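Orimmont Shared Workrooms
Set-Up Guide, Section 4: Timber-Topped Tables and Work Materials
Last updated: Saturday, January 30, 2021

4.1 Purpose

This section sets out how a timber-topped table is to be prepared at the start of a booking and returned to order at its end. It applies to all tables in the Harasym and Stimis rooms. Folding tables are covered in Section 5.

4.2 Before setting up

1. Confirm the table number against the booking sheet.
2. Wipe the top with a soft cloth, following the direction of the grain. Do not use scouring pads.
3. Check each leg for movement. If the table rocks, turn the levelling foot by hand until it is firm.
4. Report any split, raised grain or loose edge to the front desk before placing anything on the table.

CAUTION: The maximum evenly spread load is 40 kg. Do not sit or stand on the table.

4.3 Placing baskets and small items

1. Collect one perforated basket per table from the storeroom. Baskets are catalogue item 491.
2. Set the basket down flat, well clear of the table edge.
3. Place loose materials in the basket before the session begins. Keep heavier pieces at the bottom.
4. Stand any small upright item on its own base, with clear space on all sides.
5. Route cords to the rear of the table and secure them with the clips supplied.

NOTE: Baskets must not be stacked while they contain materials. Empty baskets may be nested for storage.
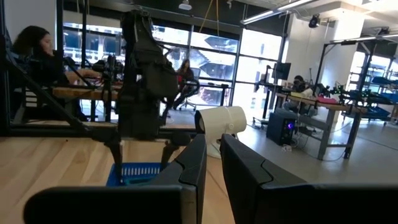
Daylight should be considered when deciding which side of a table to work from. Users are advised to sit side-on to the glazing wherever the layout permits, so that light falls across the work and glare is reduced. In a room with a wall of tall windows, bright daylight can reach well into the working area, and a pale timber top will reflect a good part of it. A basket in a strong colour, such as royal blue, is easily found against such a surface and is preferred for small parts. Blinds, where fitted, are to be adjusted by the cord only.

4.4 Finishing a session

1. Return all materials to the basket and check the floor beneath the table.
2. Switch off small appliances at the wall before unplugging them.
3. Wipe the top and allow it to dry fully.
4. Apply Filtus timber conditioner if the table card shows that it is due. Allow some 40 minutes before further use.
5. Return the basket to the storeroom and sign the table card.

CAUTION: Cloths used with conditioner must be laid flat to dry and must not be left bunched in a bin.

4.5 Annual refinishing

Tables in both rooms will be withdrawn in rotation during February for sanding and recoating. Bookings affected will be moved to another table of the same size. Form 127 is to be completed for each table before it is returned to use.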